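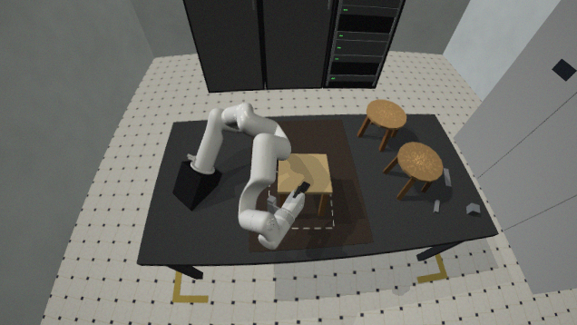

Comis

Comis keeps deployment secrets out of your repository and puts them back at build time. It reads a small settings file, fetches the values it names from a store you control, and writes them into the environment of one command. When the command ends, the values are gone from memory and nothing has been written to disk.

Status: in daily use at Gakach, where it started. Version 3 is current. Version 2 still gets security fixes but no new features.

Installing

You need a working Python and a shell. Install the package called comis into its own virtual environment, then run

comis init

in the top folder of your project. This makes a file called comis.conf. Commit it. It holds names only, never values, so it is safe for anyone with read access to see.

Settings

The settings file has one line per secret. The left side is the name your program expects, the right side is where Comis should look for it:

DB_PASSWORD = galanis:shop/db
MAIL_KEY = galanis:shop/mail
SIGNING_KEY = file:keys/signing

Two kinds of store are supported. Galanis is the networked store and is what most people will want. The file store reads from an encrypted folder on the same machine and is meant for laptops and for testing. You can mix them in one project, as above.

Names may use capital letters, digits and underscores. Anything after a hash sign is a comment. Blank lines are ignored.

Running a command

comis run -- make release

Everything after the two dashes is passed on untouched. If any secret can't be fetched, Comis stops before starting your command and prints the names that failed. It never prints values, even with the verbose switch on.

Exit codes

0 – the command ran and succeeded
2 – the settings file has a mistake in it
3 – a store could not be reached
125 – the secrets were fetched but the command could not be started

Any other code comes from your own command.

Timeouts

A fetch from Galanis gives up after 59 seconds. That limit sits just under the one-minute cut-off on our build machines, so you get a proper message from Comis and not a killed job. Change it with the timeout setting if your machines allow longer.

Moving from version 2

Version 2 kept a cache in the home folder. Version 3 has no cache and won't read the old one. Delete it by hand once you have upgraded – the uninstall script doesn't touch it.

The old "prefix" setting has gone. Write the full path on each line. Savvas Dimitriou wrote a converter for this, in the tools folder, which handles everything apart from prefixes nested inside other prefixes. Those need editing yourself.

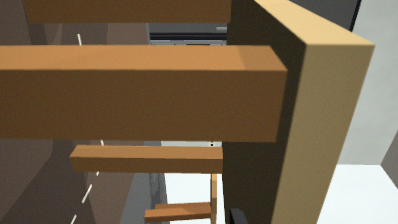
Erick Mutiso reported that the converter also drops comments placed on the same line as a secret, and asked whether they could be kept, as his team uses them to record who may rotate each key. The fix is merged and will be in the next release. Until then, put comments on a line of their own before you convert.

Known problems

Values with line breaks work with the file store but are cut at the first break when they come from Galanis. Encode them before storing and decode them in your program.

Running two copies of Comis in the same folder at once is fine. Running comis init twice at once is not, and can leave an empty settings file.

Clatlow runners clear the environment between steps, so a secret fetched in one step isn't there in the next. Call comis run in each step that needs it.

Contributing

Open an issue before starting on anything large. Patches need a test, and the whole test suite should pass with both stores. Evdokia Politis looks after the Galanis side and Soledad Acuña the rest.

Please don't report security problems in the public tracker. Use the address in the security file.

Last updated 2023-07-20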